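Insulated pipes under a workshop ceiling, box them in or leave them?
Forum: Sheds, Workshops and Small Commercial > Fitout

smeireles_reno
Joined the lease on a light industrial unit and I'm trying to decide what to do overhead. White ceiling, steel beams, fluorescent panels, and a bundle of insulated pipes running across the lot. My business partner Vitória wants it boxed in with plasterboard. I'd sooner paint and leave it. Floor area is 244 square metres. Has anyone done either and regretted it?

tin_d
Leave it. We boxed ours in at the old place and had to cut it open 2 times in the first year to get at a joint. The patch never matched the rest.

FradeS
Disagree with tin_d. If you put access panels in the right spots you don't have to cut anything. Ours has been boxed for years with no trouble. It's also a lot easier to keep clean. Open pipes collect dust on top and it comes down on whatever you're working on.

tin_d
Access panels are fine if you know where the joints are. Most people taking over a lease don't.

smeireles_reno
I don't have drawings. Landlord says he'll look for them but I'm not holding my breath.

aguiar_sparky
Check the lease before you do anything. Ours said no fixing to the beams without written approval. Also talk to whoever looks after the lights. If you drop the ceiling around the pipes you may end up shading a panel and then you're moving fittings as well. That was the dear part of our job, not the plasterboard.

FradeS
Fair point on the lights. I'd still box it.

Latel_Mal
What colour is the lagging? If it's already white against a white ceiling I wouldn't spend a cent. Ours are white and after a month I stopped seeing them. We put the money into storage along the wall, which made far more difference to how the place looks. Will dig out a picture.

smeireles_reno
White, yes. Slightly grubby in places. Keen to see the storage too, we've got nothing at the moment except boxes on the floor.

Latel_Mal
Found one from our place. Pipes are up top, storage is on the right. 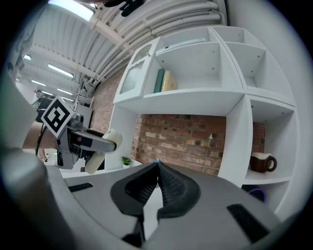
Our ceiling and pipes, with the tall white cubbies

smeireles_reno
Thanks, that helps. Looks tidier than I expected with the pipes left out. I'll show Vitória. Did you fix the shelving to the wall?

Latel_Mal
Yes, anything that tall should be. Brackets at the top, into solid brick where we could get it.

FradeS
Looks all right, I'll give you that. I'd still want to know who's dusting them.

Latel_Mal
Me, with a long-handled brush, when I remember.

tin_d
Cheaper than plasterboard.

smeireles_reno
Going to get a price on painting first and a separate one for boxing just the run over the front desk. Landlord wants an answer in June so I'll post back once I have both.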